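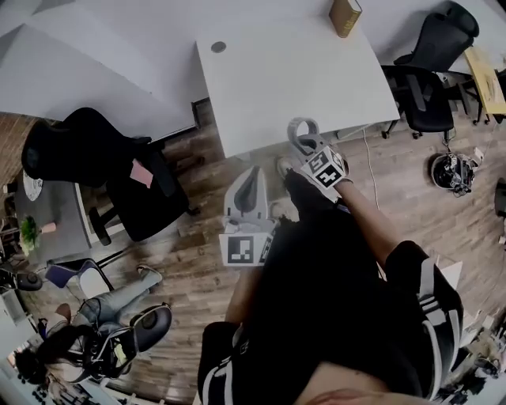

Handheld grippers at the desk, book standing near the far corner

7 July 2018. Entry by Bhupendra Shakya, student project, second-floor room.

Plan for the session was to get a clean set of recordings of one simple job: two-handed pick of an upright book from the white desk, lay it flat, stand it up again. We have been putting this off because the tracking kept dropping on the right hand. The left has been fine since we reglued its block.

Setup. White desk only, cleared except for the book. The book is the thick one with the golden-brown cover. It starts upright near the back corner on the operator's right, spine parallel to the side of the desk as near as you can judge it by eye. I did not tape a mark for it because I want a bit of variation in the start position. Operator stands at the front edge with both grippers and begins from arms lowered. Chairs pushed out of the way first. The one on the right still catches your hip if you reach across, so push it further in than you think.

Checks before starting:

Jaws open and close fully on both hands, no grinding.
Marker faces wiped with a dry cloth. Do not use the spray, it lifts the print.
Screws on the marker mounts nipped up. The right one was loose again.
Storage card empty, battery over half.
Blinds down on the window side.

First batch. Ran the job slowly. Three of the early takes are no good, all for the same reason: the right marker cube turned on its mount during the grasp, so the pose jumps when the jaw closes. You can see it clearly in the plot, a step of several degrees and then flat again. It is a mechanical slip and no amount of filtering will hide it. I have moved those takes to the rejects folder and left the names alone so that the log still matches.

Packed the mount with a strip of inner tube and tightened it. Ran again. No slip that I could find. This is a bodge and wants doing properly with a keyed mount. Agarwal has the drawing for the keyed version and says it needs a 2 mm deeper pocket, otherwise the cube fouls the back of the jaw. Print it in the grey, solid infill.

Second batch. Better. The left hand steadies the book at the bottom and the right takes it near the top of the spine. If you go in with both hands at the same height the book tips away from you and you end up chasing it across the desk. Whoever does the next lot, please use the low left, high right grip every time, at least until we have enough of those to train on. We can add other grips later.

Notes on operating, mostly for the first years who join in August:

Keep your elbows out. When they come in, the sleeve covers one face of the marker and the tracker is left with a single side to work from.
Wear plain sleeves if you have them. I had a striped pair on for part of this and I am not sure whether the detector minds. Found a handful of false candidates in the log, all thrown out at the decoding stage, so probably harmless, but plain is one less thing to wonder about.
Look at the work. The head view follows your head, and if you turn to talk to someone the hands drop out of it.
Stop the recording before you put the grippers down. Otherwise we have to trim every file by hand.
Leave a short pause with the hands still at the start and at the end. The script uses it to line up the streams.

Timing. The streams were out by roughly 300 milliseconds at the start of the first batch and about the same at the end, so it is a fixed offset and not drift. Put the correction in the config file under the name "uvetti", which is what the old laptop is called. If you record on a different machine you must measure it again. Clap the jaws together in view of the camera and read off the difference.

Software. Fadstead (our labelling tool, for anyone new) crashed when I loaded the whole folder. It copes if you load the takes in groups of 5. I have not looked into why. Kept a copy of the error text in the project folder.

Trained nothing. The Kalness arm is in pieces on account of the wrist joint, so there is no point rushing the model until there is something to run it on. The recordings will keep.

Housekeeping. The floor needs sorting out before anyone does longer sessions. There is a cable hanging down under the right side of the white desk and running over the boards, just where your feet want to go when you step round. Needs clipping up under the desk top or taking out through the grommet. The heap of kit on the floor also wants going through. I would keep the frames and any cable with both ends intact and bin the rest, but ask before you throw anything out, some of it belongs to last year's competition team.

To do:

Print and fit the keyed mount, right hand first.
Repeat the slipped takes with the new mount.
Clip up the desk cable.
Write the grip instructions on a card and stick it to the door.
Ask about a second book, thinner, with a soft cover. The jaws may well crease it.
Back up the card. Done while writing this.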